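Print | E-mail

Ticket 112 - Cell 5, Jorno handheld grippers, zipper task
Opened by: Damir Omerović
Assigned: Audrey-Anne Girard

Symptom: right gripper loses the zipper during the closing stroke on mesh laundry bags. Left gripper holds the tape normally. Fault first logged Friday, second shift. Checked at the table with both grippers on the zipper at the open end of the bag, garment left inside.

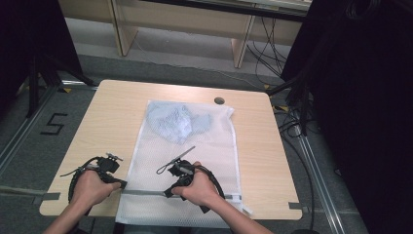 Reading time: 2 min

Cable strain ruled out. Swapped left and right cables, fault stayed with the right unit. Trellon log shows jaw closure stopping at 59 counts on the bad strokes; the limit is 2. Fingertips have to close on the slider from both sides, square to the tape.
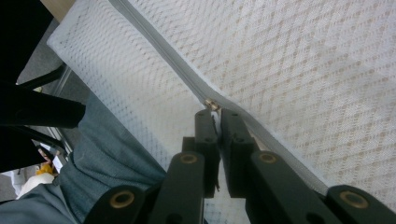

Does the gripper need rezeroing after a finger change?
Rezero every time, with the jaws closed and nothing between them. The stored offset belongs to the old fingers.

Audrey-Anne: offset on the right unit predates the May finger change. Rezeroed. Pivot bushings checked for play, none found. Fingertips still to be cleaned - lint on the contact faces shifts the closed position.
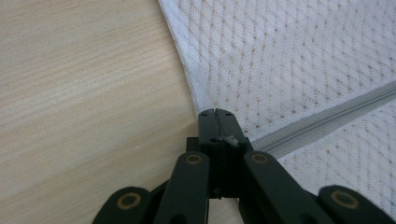 Wipe with a dry cloth only, no solvent on the Stastitz fingers. After cleaning, close the jaws fully and read the count again before going back to the bag. Cleaned and read 0. Ran 700 open/close cycles off the bag, no drift.

Status: monitoring. Damir to close after one full shift.

Print | E-mail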